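夹爪与相机选型试用 第三次碰头会 会议纪要

时间：2025年8月，周四下午
地点：二楼小会议室，后半段转到工位区
参会：机械、视觉、控制、数据四个组，采购线上接入
记录：数据组（边听边记，有漏的自己补）

一、上次遗留

1. Lolness 两指平行夹爪的备用指垫到货，已换上。旧指垫磨得不均匀，左边比右边厉害，机械组怀疑是装的时候就偏了，旧的先别扔，留着量。
2. Carnik 三指夹爪的固件升级，控制组升了，升完上电自检变慢，其它暂时没发现问题。回滚包存在共享盘，文件夹名字起得太随意，会后改。
3. 相机支架重新打孔，没做完。外协说要等排期。临时用夹具顶着，能用，但每天早上要重新标定一次，视觉组很有意见。
4. 采购问 Thái 的吸盘套件还买不买。上次说“再看看”，这次必须给答复，见第五项。

二、夹爪对比，这两周的结果

测试方法不变：同一台臂，同一段轨迹，每种物体每个夹爪抓 60 次，掉落、滑移、压坏分开记。滑移的判定还是靠人看视频，标准不统一，后面单独讨论。

Lolness 两指：
硬纸盒、塑料瓶都稳。软包装不行，力给小了滑，给大了压出印子。行程够用，但大盒子要横着抓，竖着放不下指头。
控制组补充：力控的低端分辨率不好，调到最小档以后手感是跳的，一格一格。厂家说是正常现像，我们觉得不太正常。
掉落 18 次，基本全在亮面包装那一组。

Carnik 三指：
圆的、不规则的明显好。方盒子反而别扭，三根指头总有一根没用上。机械组提议改成两指对抓模式，控制组说可以切，但切换要断电，测试中间切不了。
噪声大，录音的同事抱怨过。
线缆从腕部出来的位置不合理，转到某个角度会刮到相机外壳，已经刮出一道。先缠胶布，长期方案是换出线方向，问厂家有没有侧出线版本。

Thái 吸盘：
借来的样品只试了两天，数据不够，不下结论。平面盒子很快，节拍是三个里面最好的。遇到有皱折的表面就漏气，真空度上不来，报警。换大唇边的吸盘会好一点，但大唇边的样品没给。
机械组：如果目标只是整箱搬运，吸盘就够了。
数据组：目标不是整箱搬运。
（这里争了一阵，略。结论是目标物清单月底前定稿，不要再口头改）

三、控制器

Plelier 控制器和现在用的那台对比。777 号错误码这周又出现，三次都是在急停复位之后马上发运动指令。复位后等一会再发就没有。控制组先在脚本里加延时，算临时办法。
日志时间戳和相机对不上，差多少不固定，所以没法简单减一个常数。视觉组要求上硬件触发，控制组说 IO 口还有空的，线要重新做。同意做。
控制频率：现在跑在 100 赫兹，机械组想提，控制组说先把丢包查清楚再提。网线换过一根，丢包少了，没有消失。怀疑交换机。
Plelier 的示教界面大家都觉得比旧的好用，这一条没有争议。文档缺中文版，英文版里有两处参数单位写反，已反馈给厂家，还没回。

四、相机与人手示范数据

这一项讨论时间最长，分几点记。

1. 安装位置
腕部相机看接触点清楚，但夹爪合拢以后自己挡自己。头部视角能看到两只手和整个台面，遮挡少，缺点是远端小物体像素不够。
结论：两个都保留，头部视角作主视角，腕部辅助。不再讨论只装一个的方案。

2. 曝光
自动曝光在台面上跳得厉害，白桌面一占满画面就压暗，手变黑。改手动以后好了，但是反光的东西又过曝。视觉组建议加偏振片试一下，采购去问价格，先买一片。
偏振片装上会吃光，增益要跟着提，噪点会多，测的时候一起记下来。

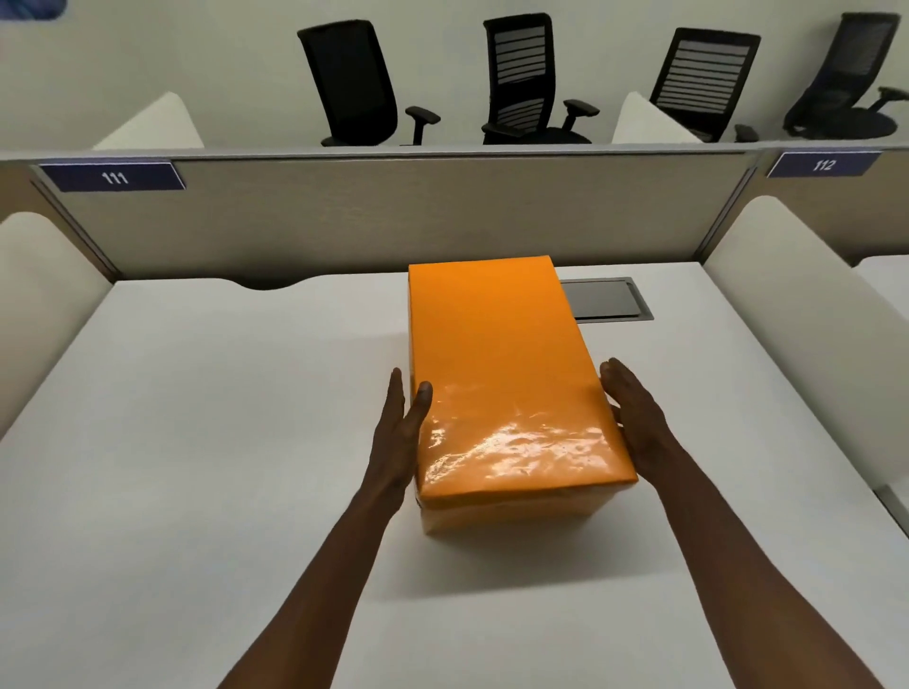 3. 双手示范的接触标注
标注口径要改。原来只标“接触/未接触”，数据组反映不够用，双手从两侧夹持和单手捏取混在一类里，拿来和两指夹爪做对照时对不上。新口径加一个“对侧夹持”，左右手分别标接触面，手指张开还是并拢也标。像橙色亮面包装那个长方盒，左右手贴在两条长边上，直接归对侧夹持；但这一刻是要抬还是只扶着，单帧判断不了，不许猜，标“意图不明”，由前后帧补。包装前半段皱折处的白色反光，视觉组要求单独打一个“高光”标签，训练深度补全的时候要用，因为深度图在亮面上经常是空洞。
标注员提的问题：指尖和掌心都贴着的时候算哪个？暂定都勾，不做二选一。

4. 示范者着装
前臂露出来的和穿长袖的要分开统计，手臂分割模型对袖口不稳。不强制统一，但是登记表里必须填，上周有一半没填。
手表、戒指也登记。

5. 背景
工位区的编号牌会进画面，数据组问要不要打码。讨论结果：编号不涉及个人，不打码，但切分训练集和测试集时按工位切，同一个工位的数据不能两边都有，不然模型记住的是背景。之前有一版就是随机切的，那版指标作废，别再往汇报里放。

6. 台面
白台面和白挡板对比度低，分割边界容易糊。提议铺灰垫，数据组反对，铺了就和真实办公环境不一样。折中：各采一批，灰垫的只用来调参，不进正式集。

五、采购

Lolness 指垫再买两套，硬度选软一档的。
Carnik 暂不追加，先等侧出线的答复。
Thái 吸盘套件：不买整套，只要大唇边吸盘的样品，厂家不肯单给样品的话就按最小起订量。采购确认这样可以走小额流程。
Plelier 控制器试用期到九月，到期前要给续不续的意见，控制组出书面的，一页就行，不要写成报告。
偏振片一片，见上。
交换机先借IT的备件换上试，不急着买。

六、滑移判定

三个人看同一段视频，给出三个结果，这样的数字没法比。
方案一，在物体上贴标记点，算位移。贴点会改变表面摩擦，亮面包装上还会翘边。
方案二，用腕部相机的光流，离线算。不用动物体，但遮挡时失效。
先做方案二，拿已有的视频跑，和人工结果对一遍再说。阈值谁都不要先拍脑袋定。
方案一不放弃，硬纸盒可以贴。

七、待办

机械组：量旧指垫磨损；问 Carnik 侧出线；催支架打孔
视觉组：偏振片测试，光流滑移脚本，出第一版即可
控制组：急停复位延时进主分支；硬件触发线；查丢包，换交换机；Plelier 续用意见
数据组：标注口径改成新版并发给标注员；登记表补填；按工位重新切分数据集
全体：目标物清单月底前把意见填到表里，过期不侯

八、其它

测试臂旁边的地线插头松，坐在附近的人注意脚下，机械组找人固定。
共享盘快满了，原始视频先不要删，等新盘到。压缩过的预览可以删。
测试时间表重新排，上午归视觉标定，下午归夹爪，要临时占用的提前在群里说。
下次会时间另行通知，会前把各自的数据传上去，不要会上现找。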